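Folding a fitted sheet so it stays flat in the closet
Home and Household > Laundry and Linens

tallgrass_9
Posted December 2024

Hello all. I am reading this forum a long time but it is my first topic. My question is about fitted sheets, the kind with elastic all around. I have learned the method where you put your hands in two corners and tuck one into the other, then again with the other two. I do it correctly, I think. On the bed it looks like a nice rectangle. Then I put it in the closet, and after three days it is a ball again and pushes the towels out.

My sheets are cotton, for a mattress which is quite deep. Is it the sheet, the folding, or the closet?

mendbasket
Reply

Probably the closet. If the pile is higher than your forearm, the sheets at the top slide. I fold in thirds lengthwise, then in thirds again, and stand them up on the edge like books. A ball can't form because the neighbor holds it.

Also, do you have the elastic on the inside of the fold? If the elastic side is outside, it pulls everything open.

oldporch
Reply

I gave up on folding them at all. Roll it, stuff it in the pillowcase from the same set, done. One bundle per bed. Been doing it for years and my guests are alive.

mendbasket
Reply

oldporch, the pillowcase bundle takes twice the space and everything comes out creased.

oldporch
Reply

It gets pulled tight over a mattress. Where do the creases go? They go away.

kettle_and_thread
Reply

Not with linen they don't. With jersey I agree with you, you can treat it any way you like.

To the original question: what do you do with the deep corners? On a deep mattress sheet there is a lot of extra cloth in each corner. If you only tuck and don't flatten it, you get a lump in one end. Shake the corners out well and press the air out with your arm before the first long fold.

tallgrass_9
Reply

Thank you for the answers. I checked, and the elastic was on the outside, so this I did wrong from the beginning. My aunt taught me the other way and I never asked her why.

The corners I did flatten, but not with the arm, only with the hand. Today I tried it with the arm on the kitchen table and the packet is much thinner.

I would like to try standing them up. But my shelf is one wide board without any divisions, and when I take one sheet the rest will fall on the side, no?

clothespin114
Reply

They will, yes. You need something between them every so often. I used two bookends from Jorska for a while and they slid on the painted board, so I put a piece of rubber mat under each. Shoe boxes without the lid also work if your shelf is deep enough.

mendbasket
Reply

I second the boxes. Measure the shelf depth first. Mine stuck out and the door would not close.

kettle_and_thread
Reply

I prefer real compartments to boxes. With a box you must pull it out, and then you have a box in one hand and a sheet in the other. With an open front you just take the sheet. It can be something very simple: a row of open compartments with tall dividers between them.

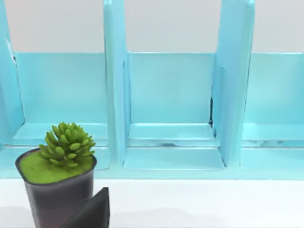
The width is the important part. Too wide and the sheets lean, too narrow and you fight to put them back. Fold one sheet the way you will always fold it, measure how thick it is, and multiply by the number of sheets you want together. Then add a little for your fingers. I keep one section for each bed and don't mix.

oldporch
Reply

All this for a sheet! My pillowcase costs nothing.

kettle_and_thread
Reply

It also costs nothing to fold it, oldporch.

clothespin114
Reply

Can I ask about smell? My linen closet is on an outside wall and everything smells a bit stale by spring. Is it worse if the things are packed close together?

mendbasket
Reply

Leave some space at the back, and be sure the sheets are fully dry, also in the elastic. The elastic dries last. I hang mine one extra hour after the middle feels dry.

tallgrass_9
Reply

I will begin with the shoe boxes because I have them already, and if I like the system I will look for something with dividers. For now I have refolded four sheets with the elastic inside. The fifth is on the bed.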